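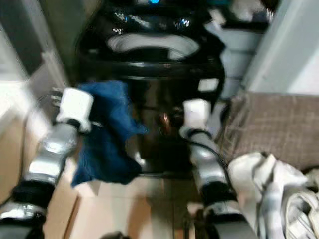 Zuletzt geändert: Oct 27, 2024

Mit den großen, schwarz glänzenden Geräten ist es ja so eine Sache: Kaum hat man sie poliert, fängt sich jeder Lichtstreifen auf den Rundungen, und man sieht, wo man noch einmal hinmuss. Wir greifen im November, wenn in Ivolitz das Licht so schön flach steht, am liebsten zum dunkelblauen Frotteetuch, locker zusammengeknüllt und gut 30 Minuten Zeit dazu! Erst die Ränder, dann der Bauch des Geräts, und zum Schluss kommt auch der braune Teppich daneben noch dran.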